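Zwei Arme zur Miete

Brorken verleiht einen kompletten Zweiarm-Arbeitsplatz samt Einrichtung und Schulung. Wir haben uns das Angebot angesehen.

Januar 2019

14 Kommentare 63 Mal geteilt

Wer kleine Teile von Hand sortiert, verpackt oder in Schalen legt, hat bisher selten über einen Roboter nachgedacht. Die Stückzahlen sind zu klein, die Teile wechseln zu oft, und für den Kauf einer Anlage fehlt meist die Freigabe. Auf solche Betriebe zielt der Anbieter Brorken mit seinem Mietpaket Flalbridge. Es besteht aus einem Tisch mit aufgesetztem Rahmen, zwei Roboterarmen mit Greifern, Kameras, einem Steuerrechner und der Software. Die Mindestmietzeit beträgt vier Monate, der Grundpreis liegt bei 580 Euro in der Woche. Einrichtung und Einweisung sind darin enthalten, der Transport nicht.
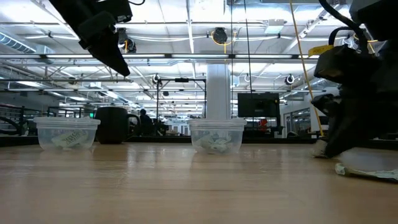 Das Paket wird in Teilen geliefert und beim Kunden aufgebaut. Laut Anbieter brauchen zwei Techniker dafür einen Arbeitstag, am zweiten Tag folgt die Einweisung. Ein Fundament ist nicht nötig, ein ebener Boden und eine gewöhnliche Steckdose reichen. Druckluft wird nicht gebraucht, die Greifer arbeiten elektrisch. Den Platzbedarf sollte man trotzdem nicht unterschätzen, denn die Ellbogen der Arme ragen seitlich über die Tischkante hinaus, und auch der Rechner will irgendwo stehen.

Als Standardaufgabe bietet Brorken das Umlegen kleiner, leichter Ware an: vom Tisch in ein Gefäß, von einem Gefäß in ein anderes. Das klingt schlicht, deckt aber einen guten Teil dessen ab, was in Konfektionierbetrieben und kleinen Versandlagern anfällt. Starre Teile mit gleicher Kontur beherrschen einfache Automaten seit langem. Schwieriger sind Tütchen, Päckchen und Karten, die mal flach liegen, mal schräg, und die sich beim Zugreifen verformen können. 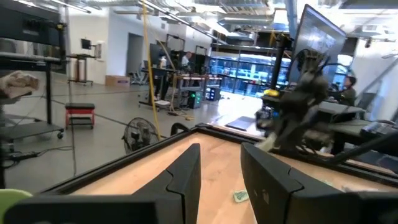 Die Greifer sind Zweifinger-Modelle, und am Handgelenk sitzt jeweils eine kleine Kamera. Sie liefert der Software den Blick auf die letzten Zentimeter vor dem Zugriff, die Übersicht über den Tisch kommt von einer fest montierten Kamera. Entscheidend ist dabei die Form der Fingerspitzen. Eine kleine grün-weiße Karte, die flach auf dem Holz liegt, bietet kaum eine Kante zum Fassen. Der linke Finger läuft deshalb spitz zu, der rechte hat an der Innenseite eine Stufe. Andere Fingersätze lassen sich bestellen, kosten aber extra, und der Wechsel verlangt eine neue Kalibrierung. Nach Angaben des Anbieters dauert sie eine halbe Stunde.

Programmiert wird im klassischen Sinn nicht. Der Kunde führt die Aufgabe mit zwei Handgeräten mehrmals vor, die Software leitet daraus den Ablauf ab. Für eine neue Aufgabe veranschlagt Brorken einen halben bis ganzen Tag. Das ist realistisch, sofern die Ware gleich bleibt. Kommt eine andere Verpackung hinzu, muss nachgelegt werden, und diese Zeit steht in keinem Prospekt. Wer sein Sortiment wöchentlich ändert, sollte das vor der Unterschrift durchrechnen.

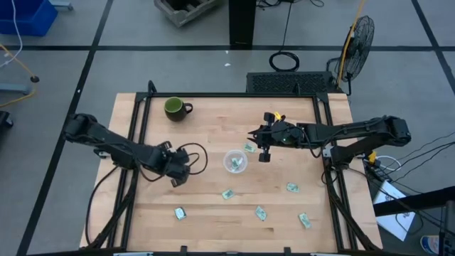
Im Vertrag ist von einer „freien Auflage“ die Rede. Gemeint ist, dass die Ware ohne Raster oder Zuführung auf dem Tisch liegen darf. Das erspart dem Betrieb Formnester und Rüttler, deren Anschaffung bei kleinen Serien oft teurer ist als die Arbeit selbst. Die grün-weißen Päckchen dürfen also verstreut auf der Holzplatte liegen, eines gerade, das nächste schräg, und auch ein Becher in der Ecke muss vorher nicht abgeräumt werden. Das Ziel, hier ein rundes Kunststoffgefäß, steht zwischen den beiden Greifern und ist damit von beiden Seiten gut zugänglich. Übereinanderliegende Ware schließt der Vertrag allerdings aus. Sie muss vorher vereinzelt werden, von Hand oder mit einem eigenen Gerät.

Beim Tempo sollte niemand Wunder erwarten. Eine geübte Kraft ist schneller, das räumt auch der Anbieter ein. Der Nutzen liegt in der Ausdauer und darin, dass ein Mitarbeiter mehrere Plätze beaufsichtigen kann. Unbeaufsichtigter Betrieb ist im Grundpreis nicht vorgesehen. Wer ihn will, braucht eine Schutzumhausung und eine eigene Risikobeurteilung, die Brorken auf Wunsch gegen Aufpreis vermittelt. 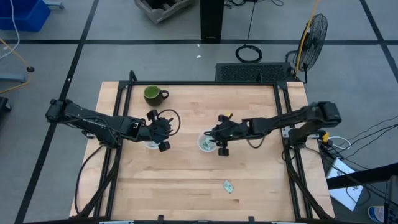 Zum Service: Die Fernwartung ist werktags besetzt, eine Reaktion innerhalb von vier Stunden wird zugesichert. Fällt ein Arm aus, stellt der Anbieter Ersatz, die Miete ruht bis zum Austausch. Verschleißteile wie Fingerauflagen gehen zulasten des Mieters. Der Mitbewerber Brirwood verlangt für ein ähnliches Paket weniger, liefert aber nur einen Arm und rechnet jede Schulungsstunde einzeln ab. Bei Sarpong gibt es zwei Arme, dort beträgt die Mindestlaufzeit ein Jahr.

Die aufgezeichneten Abläufe gehören dem Kunden und können nach Mietende exportiert werden, allerdings in einem Format, das bisher nur die Software von Brorken liest. Ein offenes Format ist für März angekündigt. Bis dahin empfiehlt es sich, die Frage der Datenübernahme schriftlich im Mietvertrag zu regeln.

Kommentare (14) Teilen (63)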